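PRESS RELEASE
For use from September

Aninitz finds little to back "the one right order" for washing up in a single sink

Household research group Aninitz has looked into the washing-up advice handed out with new kitchens and is not convinced by most of it. Its report, One Basin, is published this month and covers homes with a single sink, no second bowl and not much worktop either side.

The group sent 3,000 questionnaires to households in the Torres and Buvholm districts and got 2,518 back. The questions were plain. What goes in the sink first? Where do the dirty plates wait? Is there anything fixed to the tap, and does anyone use it?

The usual advice says glasses first, then cutlery, then plates, then pans. It appears in the welcome booklet from kitchen fitter Dester and, with small changes, in most of the others Aninitz collected. In the returned forms, 1,366 households said they start with whatever is nearest the drain. Asked whether this left their dishes any less clean, most said they had never thought about it. Aninitz would be wary of reading much into that, as people are poor judges of their own plates.

"We went looking for the test behind the glasses-first rule and couldn't find one," said Kumiko Aoki, who led the report. "There may be one somewhere. Dester told us the advice was long established. I believe them, but long established and tested are different things and the booklet doesn't say which it is."

Aninitz does side with the booklets on one point. Sharp knives should be kept out of the basin until someone is ready to wash them. A knife lying under suds or beside a bowl is easy to forget, and a dark handle is hard to pick out in poor light. The report suggests laying it flat at the back of the worktop, blade to the wall, and washing it by itself.

On tap hoses the group is cooler. Of the households that replied, 396 have a flexible hose or spray fitted to the kitchen tap. Makers' leaflets promise quicker rinsing and less splashing. Aninitz timed a set of rinses in two test kitchens and the results went both ways, depending mostly on who was holding the spray. The hose was handy for the corners of the basin and for chasing bits towards the strainer. It also got in the way of anything tall. The report stops short of recommending one.

"I would have liked a clearer answer and so would the people who paid for the timings," said Lajos Dudás, who ran them. "If you've got one and you like it, keep it. I wouldn't go out and buy one on the strength of our numbers."

The report is equally doubtful about sponge holders, caddies and other things sold to tidy the area behind the tap. Several homes had bought a holder to free up space and then put a bottle of soap next to it, so the space went anyway. By the time a water filter and a mug or two have settled on the other side, a small worktop has very little room left for stacking. Aninitz measured clear worktop before and after in a handful of homes and will not be publishing the figures, as the sample was too small to be fair to anyone.

What it does offer is a short list, set out with the reasons and the doubts beside each item. Scrape before stacking. Put forks and chopsticks on a plate beside the sink if there is no room for them in it. Empty the strainer at the end. None of this is new, and the report says so.

Deok-su Kwon of Dester was sent an early copy and replied that the company "stands by its booklet and will read the report with interest". Aninitz has asked for the source of the glasses-first rule a second time.

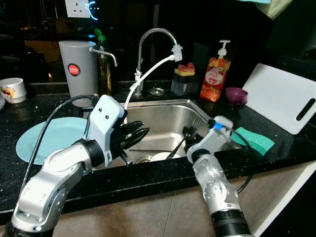 Knife in the basin, plates and mug to the left. 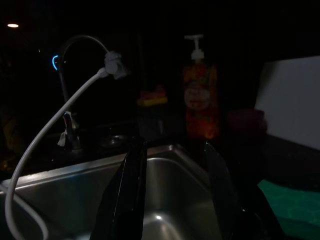
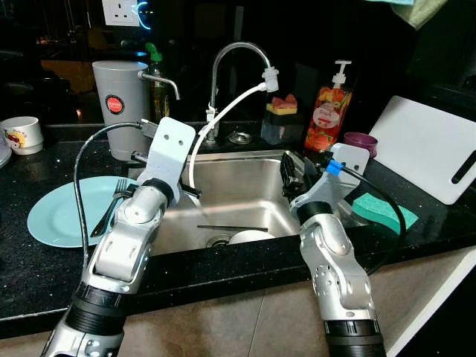 Bowl upside down by the drain, fork on the blue plate.

Mi-kyung Noh

The sink shown is a single steel basin in a dark worktop, with a white hose on the tap. The fork is in the sink area in the first picture and on the plate in the last, and readers who hold strong views on which is correct are welcome to send them in, preferably with evidence.

One Basin is free to households in Torres and Buvholm. Printed copies and the full question list can be had from Seung-woo So at the Aninitz press desk, mornings only.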